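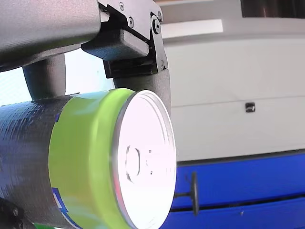 Green one, end on. Silver rim, lime band behind it, blue printing starting farther back.

Zahira Sinaga
17 Jun 2023

Can sorting thread, part two. Part one was the shelf in the hall closet. This one is the box from the Laststead move that I kept walking past.

The box had 66 cans in it. I know because I'm writing them all down this time. Last time I guessed and ended up buying more tomatoes.

My system is plain. Everything goes on its side in a row, ends facing out. Date checked, end checked, seam checked, then it goes in a pile: keep, use by July, or out.

The ends are where I spend the most time. If the end of a food can bulges, it goes out. If it pops when you press it, it goes out. I don't open it to see.

Bright metal is hard to read under a strong light. On the green one the whole end goes white and you lose nearly all of the face. There's an oval outline left of the middle and a couple of tiny dark marks over on the right, and that's as much as I'd swear to.

So turn the can under the light, or move the light. I use the window in the afternoon and a small flashlight held low. Dents show up as a bent line in the reflection.

A dent in the side that's shallow and smooth, I keep. A dent on the rim or the seam, I don't. A few people have told me I'm too strict about the rim. Fine.

Rust: if it wipes off with a dry cloth, keep. If it leaves a pit you can feel with a fingernail, out.

Someone in Tudau asked about labels. Paper ones come loose in a damp closet, so I write the contents on the end in marker. Printed cans don't need it — you can go by the color once you know your own shelf.

I sort by color now. Green together, red together, plain silver at the back. Ismail says it looks like a paint store. It's faster than reading.

Results for the box: 19 out, the rest split between keep and July. Most of the bad ones were fruit. Pineapple doesn't last the way beans do.

The keepers are going on the low shelf, heaviest at the bottom. I cut a strip of wood for the front so they can't roll.

Next is the crate from the Gadville house. I haven't lifted the lid on that one yet. It's heavy and it's under the Christmas stuff, so give me a week.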